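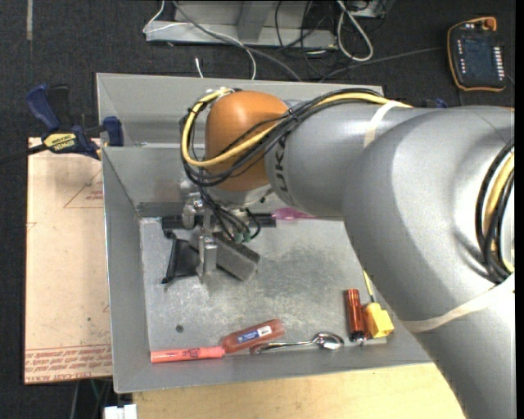
Issue 59

Hello again, everybody, and a special hello to the handful of you who signed up after the bread post (I promise there will be more bread, just not this time).

I've been wanting to write about letters. Paper ones, with a stamp. It started when I was clearing out the hall closet in September and found the old blue suitcase that belonged to my grandmother, which I had always believed was full of tablecloths. There were two tablecloths on top, to be fair. Underneath were letters, bundle after bundle of them, tied up with kitchen string and sorted by who had sent them. I sat down on the floor to have a quick look and the next time I noticed anything it was dark out and my left foot had gone completely numb.

My grandmother wrote to people all her life. She wrote to her sister, to her old neighbors, to a woman she had met once on a train and liked. I remember her at the kitchen table after supper with the radio on low, and I remember being told to hush because she was "talking to Olive." It took me years to work out that Olive wasn't in the room.

What surprised me was how ordinary the letters are. I think I expected secrets! Instead there is a great deal about the price of shoes, and whether the plums came in, and somebody's knee. One friend wrote four pages about a dispute over a fence and then finished with "no other news," and on the back, squeezed in sideways, mentioned that her son had gotten engaged. I laughed out loud at that one and then read it to my husband, who wanted to know what happened with the fence. I don't know what happened with the fence. The next letter is from two years later and it's all about curtains.

So I decided I would try it. I set myself a goal of one letter every week through the winter, handwritten, to an actual person, and I've now been at it for 13 weeks and missed only the one when we all had that awful cold.

The first went to Nandi Moodley, my roommate from college, and I'm a bit ashamed of how hard it was. I type all day long and my hand has forgotten how to do anything but sign for packages. By the bottom of the first page my writing looked like a seismograph. I also found that I kept wanting to go back and fix things, move a sentence up, take out a "very," and of course you can't, so you just have to keep going and say "what I meant was" and say it again. I've come to like that. It sounds more like me than my emails do.

Nandi wrote back in less than two weeks, on yellow legal paper, six sides of it. She told me about her mother moving in, and how they argue over the thermostat, and then a long piece about a walk they took together that I've read several times now and am going to keep to myself. We have texted each other for years and I knew none of it. I suppose you don't put a thing like that in a text between "did you see this" and a picture of a sandwich.

After that I got braver. I wrote to Anel Jacobs, who taught my kids piano and moved to the coast, and to my cousin, and to Tamás Kovács, who was our neighbor on the old street and used to lend us his ladder. I had no idea if he was still at the address I had. He was! His reply came in an envelope he'd made himself out of a calendar page, with a drawing of the ladder on the flap. He says it's still going strong and so is he, apart from the hip.

Not everybody answers. I want to say that plainly for anyone thinking of starting, because I did take it to heart a little in the beginning. I'd check the mailbox and find the water bill and feel foolish. Then my friend Sizwe Venter told me he had carried my letter around in his coat for a month meaning to answer it, and had read it on the bus more than once, and then he called me up instead and we talked for over an hour. I count that as a reply. I'm fairly sure Grandma would have too, although she did keep a list of who owed her one (it's in the suitcase, inside the lid, with some names underlined rather hard).

A few of you always ask what I'm using, so here goes. The paper is plain cream stuff from the stationery shelf at Motaung, the little store next to the dry cleaner, where Tumelo Maluleke will let you try every pen in the cup before you buy one. I tried most of them. I ended up with a medium blue rollerball, having first bought a fountain pen that leaked through my good bag and into a library book. I like lined paper tucked underneath a plain sheet so the lines show through - without it I slope downhill in a way that looks gloomy even when the news is good. And I buy stamps by the roll now, pretty ones if they have them.

As for what to write, I have stopped waiting for news. I start with wherever I'm sitting and what's on the stove and it goes on from there. Last week's was mostly about the squirrel who has learned to open the bird feeder, and it ran to three pages, and I could have kept going. If I get stuck I answer something from their last letter, and if there isn't a last letter I ask about an old thing we both remember and see if we remember it the same way. Usually we don't, and then there's the next letter taken care of.

I'm still reading my way through the suitcase, one bundle at a time, with coffee. I've reached the woman from the train. Her handwriting is terrible and I have to hold the pages up to the window, but she's very funny about her landlord, and she always signs off with what she's about to have for dinner, so I'm going to borrow that from her.

Write to somebody this week if you can, and let me know in the comments who it was. It's leek soup tonight, and the end of the rye loaf.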